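The shelf life of a promise

Best-before dates, open-jar symbols and the business of getting us to throw things away. Zulkifli Nair is not convinced
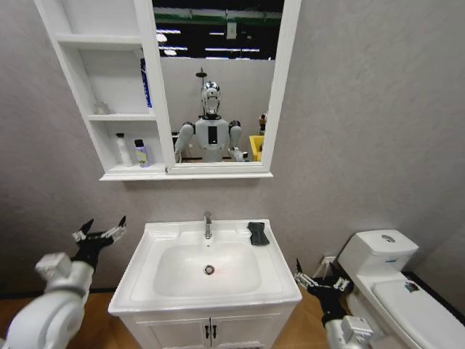
Bottles on the open shelves beside a bathroom mirror.

The letter that started all this came from a management company. It was pushed through the doors of a block of flats in Skerkthorpe last June, printed on good paper, and it invited residents to a "bathroom amnesty". Bring down your old creams, shampoos and lotions, it said, and go home with a voucher towards new ones. At the bottom was a line in bold claiming that the average household is "living with 2 full years of expired product".

I have read that sentence many times now and I still don't know what it means. Two years' worth of product? Product that is two years past something? Past what?

Adi Simanjuntak, who lives on the third floor and passed the letter on to me, took down a carrier bag all the same. She came back with a voucher for a brand she doesn't use. "I felt a bit dirty, reading it," she told me. "Then I felt a bit stupid, because there was nothing wrong with any of it. I'd been using that hand cream the same morning."

The voucher was paid for by Piremen, which makes skin creams and hair products and sells them through chemists and its own website. Piremen says 663 people across the town took part. It says this proudly, and has put the number on a poster. It doesn't say how much of what they handed in was past using, and when I asked, the press office sent me the poster.

Let me be fair for a paragraph. Things do go off. Anything with water in it and a finger put into it every day will sooner or later grow something you wouldn't want near your eye. Sun cream past its date should go in the bin, and so should old mascara, and so should medicine (back to the pharmacy, please, and not down the toilet). If it smells like crayons and didn't when you bought it, trust your nose. I have no quarrel with any of that and neither does anyone I spoke to.

My quarrel is with the little jar. You will have seen it, even if you've never looked at it properly. It is printed on the back of the pack, an outline of a pot with its lid lifted and a number followed by the letter M. Twelve months, say, or six. It tells you how long the stuff is supposed to last once you have opened it. It is meant for products that would keep a good long while unopened, and those with a shorter life carry a date instead.

So far, so sensible. But think about what it asks of you. It asks you to know the day you opened your conditioner. I don't know the day I opened my conditioner. I have asked everybody I know, and only one person could tell me, and he writes it on the bottom in marker pen.

He is Leandro Sepúlveda, and he spent most of his working life testing creams for the people who make them. He is retired now and grows leeks. His view of the jar is kinder than mine, but not by as much as I had expected.

"The test is real," he says. "You put microbes into the product on purpose and you see whether the preservative kills them. Then you do it again with older samples. What you get is a curve. The curve doesn't say twelve months. A person says twelve months."

And who is that person?

"It depends on the firm. In a good one it's the lab. In some places I worked the lab would say eighteen to thirty, and there'd be a meeting, and it would come out of the meeting as twelve. I wasn't in the meeting."

Was anyone being lied to? He thinks about this for a good while. No, he says, the product is safe at twelve months, so a label saying twelve months is true. It would have been just as true at eighteen. A shorter number protects the firm if somebody gets a rash, and that is a decent enough reason. It also brings the customer back to the shop sooner. He never heard anyone say that second part aloud.

I put this to Piremen. Its reply said that all periods on its packs are "set with consumer safety as our first priority", and I am sure they are. I asked what the second priority was and haven't heard back.

The newest turn in this story is the app. Atomov launched one last spring that lets you photograph everything on your shelves and be told, by way of a cheerful ping, when each item has "reached the end of its journey". The ping comes with a button, and the button takes you to a shop. I used it for a month. I entered a bar of soap, to see what would happen, and was told after nine weeks to consider replacing it. The bar of soap is still there. It is smaller than it was, as you'd hope.

Atomov's launch material leans on a survey of 2,624 adults, most of whom, we are told, are "worried or very worried" about out-of-date toiletries. I asked to see the questions. To its credit the company sent them. The first was, "Did you know that old cosmetics can contain harmful bacteria?" The second was, "How worried are you about this?" I would have ticked "very worried" myself. You could get most of the country worried about door handles the same way, and I expect someone is working on it.

Kamran Shaikh is a pharmacist in Skerkthorpe, with a counter that looks straight on to the skincare aisle, and he sees where the worry goes. People come in holding things. They want to know if a bottle is still all right, and they tend to want the answer to be no.

"They've got this idea that a clean person throws things out," he says. "I had a chap with a bottle of witch hazel his mother had left. He wanted permission to bin it. Or permission to keep it, I couldn't work out which."

What did he tell him?

"I told him to smell it."

Shaikh doesn't sell much to people once he has told them to smell it, and he knows this. He also says he has seen real harm come of old products only a handful of times, nearly all of them with eye make-up and once with a pot of something home-made that had honey in it. He has seen a lot more trouble from people trying something new every few weeks. New things are what bring them out in spots.

For a different sort of evidence I went to see Qistina Pangaribuan at Manurung, a small sorting yard on the edge of town where a good part of this stuff ends up. Half-full bottles are a nuisance to her. The plastic could be recycled if it were empty, but it isn't, and rinsing it takes hot water and somebody's time. So most of it is burned. The pumps are worse, because there is a steel spring inside and hardly anyone takes them apart.

After the amnesty, she had 200 sacks in one go. She had not been warned. She opened one in front of me, left over in a corner of the shed, and let me poke about in it with a glove on. There was shampoo with a third gone. There was a body lotion with the seal still on, bought in a set, I should think, and never wanted in the first place. I am no chemist, but I could read the back of it, and by its own little jar it hadn't even started.

"That's a gift," said Pangaribuan. "You can always tell gifts."

She has an opinion of her own about all this, and it's a dull one, which makes me inclined to believe it. She thinks people own too many bottles. If you have one shampoo on the go you'll finish it in a couple of months and the date will never come up. If you have five you will never finish any of them. The industry sells you the five, and then sells you the worry about the five.

I would like to report that the firms were cross with me for asking. They weren't. They were very pleasant and sent samples, and I now have a box of cream in the hall with a twelve on it, and no idea what to do with it. Simanjuntak didn't want any. She has found her old hand cream, by the way. It turned out to be in her coat pocket, and what she had handed over at the amnesty was the spare.

The management company tells me it plans to run the scheme again next June.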